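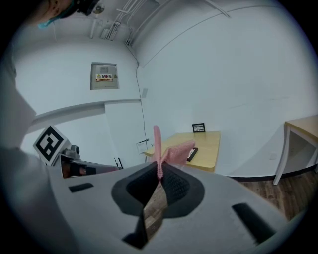

Small frames get a wipe before Plirano print show

Dusting week at the Plirano rooms. The small prints show opens in March 2023 and the framed pieces are getting a once-over with a soft cloth before anything goes up. Little black frames, most of them desk size, the kind you'd stand on a shelf.

Duyên Trịnh is running the show and picked the work. 515 prints came in, far more than last time. Most won't be shown, there just isn't the wall for it. The ones that didn't make it can be picked up from the front desk, bring your slip.

"People sent in bark, stones, cracked mud, frost on a windshield," Trịnh said. "I asked for patterns and I got patterns."

Entry is free this year. Last year it was 3 dollars at the door and a fair number of people turned around, so that's gone. A grant of $4,000 from Bidiseck, the paper supplier on the canal road, covers the frames, glass and printing of the list. Whatever is left goes to the framing class.

Dry cloth first, Trịnh said, and no spray anywhere near the edges. Liquid gets in under the border and the paper ripples. That happend to two prints last January and one had to be redone by Lâm Triệu from the original plate, which he was not thrilled about.

The table in use for the wiping is the square wooden one with rounded corners, pushed up to the wall. It stays for the show. Visitors will be able to pick up a few of the smaller frames from it and look close, something the old layout didn't allow. Ask first please.
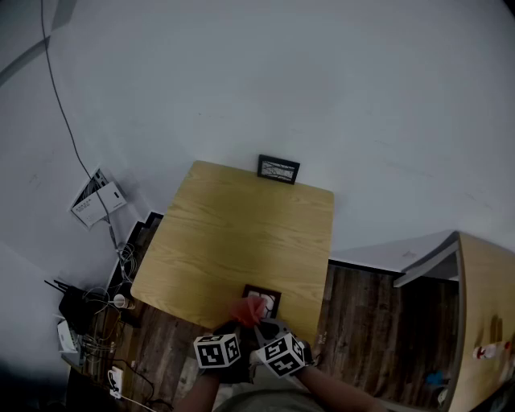 Wall work still to finish

Not everything is ready. The white utility box on the wall by the table is open on one side with the cables showing, and Nhàn Thái, who handles the building for Plirano, wants it shut before the doors open. A part is on order. If it comes late the table moves down the wall, no big deal.

The big gray-white wall stays as it is. There was talk of painting it a darker color and Trịnh said no, black borders already stand out fine against it.

Hanging order isn't settled either. Gaëtan Gaillard has drawn up a plan with the line patterns together, then the rounded, pebbly looking ones. Triệu wants them mixed. Both kinds are on the table at the moment, a frame with dark branching lines on a grayish white ground at the back and one with pale rounded shapes near the front, and they do look alright together. Decision by the end of the week, supposedly.

Doors open at 9 in the morning on opening day. Thịnh Khương gives a short talk on cutting mats by hand, bring your own ruler if you want to try it. Coffee from the Jalali cart out front. Parking is behind the Zornix building, not on the street, the street gets ticketed.

Prints are for sale unless the lable says otherwise. Cash or card at the front desk. Sold pieces stay up until the show closes.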